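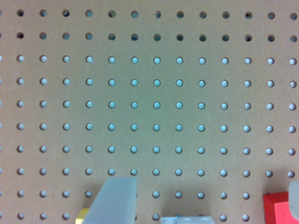

I got a quote for a Vekari wall system in the garage and I'm trying to work out what exactly I'd be paying for. The rep wants $1,708 installed, for one wall, and most of the pitch was that it "pays you back in time saved." How would anyone measure that? As far as I can tell the serious alternative is still a sheet of ordinary tan pegboard, round holes in straight rows and columns, same as my grandfather had over his bench. Hooks, furring strips, an afternoon. So before I sign anything, has anyone owned one of these systems for a few years and still thinks it was worth the money?
– dullchisel, original poster

sumpcover wrote:
Owned the Motura version, not Vekari. Steel rails, plastic cradles that click in. It looked great for one winter. Then I bought a longer level and a different drill and neither fit the cradles, so now they live on the floor under a very nice wall. New cradles are $44 a set and you can't buy singles. Ask about that before anything else.

dullchisel wrote:
I did ask. I was told the Vekari hooks are "universal within the range." I wrote it down because I wanted to see if it made more sense later. It doesn't.

The weight claim bothers me too. They say 100 pounds a panel. Is that hung flat against the wall, or six inches out on an arm? Is it the panel that holds it, or whatever screws happen to be in my studs? The brochure has no footnote.

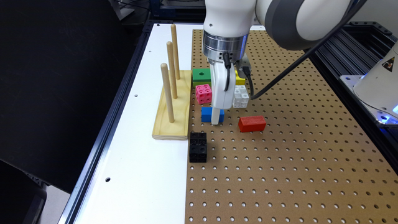
gravelroad: I think you're being too hard on them. Half of what you pay for is somebody else finding the studs and getting it level. I've had pegboard up in two houses and both times it sagged in the middle, and every time I grabbed a wrench the hook came off with it and went behind the freezer. I put Vekari up last spring and haven't had to chase a hook once. I don't care whether that's worth it on paper.

sumpcover wrote:
Sagging means not enough support behind it. And you can get little clips for the hooks at Vestergaard for next to nothing. Neither one is a reason to spend used-car money.

gravelroad wrote:
Sure, and I could have bought the clips, and I didn't, for eleven years. That's my point. Some of us won't do the fussy part.

dullchisel wrote:
Fair, but then you're paying for a fix to your own habits, and I'm not convinced a rail does that. My bench was a mess before we moved to the Isar Road place and it was a mess a month after, with twice the storage. I'd like to see one before and after photo where the "after" was taken a year later.
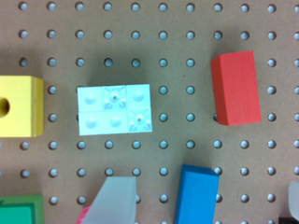 Post last edited in August, 9:40 PM

dullchisel wrote:
Update, edited to fix the price. I went back and asked for an itemized quote. It took two emails. Panels and hooks are a bit under half of it. There's $421 on there for "layout consultation," and when I asked what that covered, it's the visit where he gave me the quote. He stood in the garage with a tape measure and told me my ladder was in the wrong spot. I knew that already.

I asked for it to come off and he said he'd have to check.

gravelroad wrote:
OK, that one I wouldn't pay. Mine didn't have a line like that, or if it did they hid it better. Did he say how long the price is good for?

dullchisel wrote:
End of the month, naturally. It was end of the month last month too.

loosewasher wrote:
Has anybody considered drawers? I took everything off my wall two years ago. Dust gets on all of it, the garage door shakes it, and you end up hanging stuff you use once a year at eye level because it has a nice outline. I kept a small strip over the vise for the things I reach for daily and the rest went into a used cabinet.

sumpcover wrote:
Drawers are where I lose things. I bought the same tin snips three times.

dullchisel wrote:
I'm leaning toward something close to what loosewasher did, though I'd like a bit more than a strip. One sheet over the bench, properly supported, clips on the hooks, and no painted outlines.

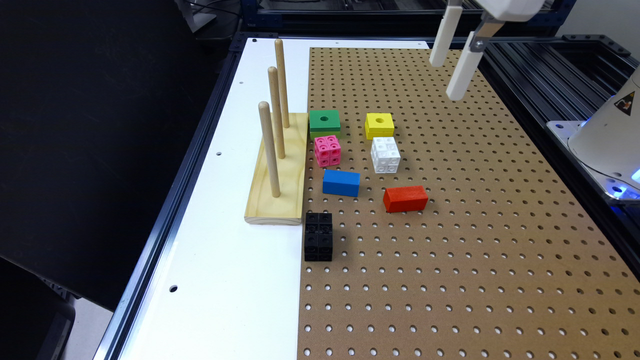

I'd leave the other end of the wall bare until I know what I keep tripping over. If the pegboard turns out to be a mistake I'm out a few hours and a box of screws, and I can go back to the rep, who I'm sure will still have a price that ends this month. What I'd still like to know is what thickness people used. The thin stuff at Vestergaard bends when you pick it up by one corner and I don't trust it with a sledge.

gravelroad wrote:
Quarter inch. And put the sledge on the floor, whatever you buy.

sumpcover wrote:
Agreed on both, for once.

Related threads
Motura cradles cracking in the cold
French cleats vs. rails, again
Is a garage floor coating ever worth it?
Moving a workbench away from an outside wall
Used tool cabinets: what to check

Contact us | Forum rules | Copyright the forum and its posters | Back to top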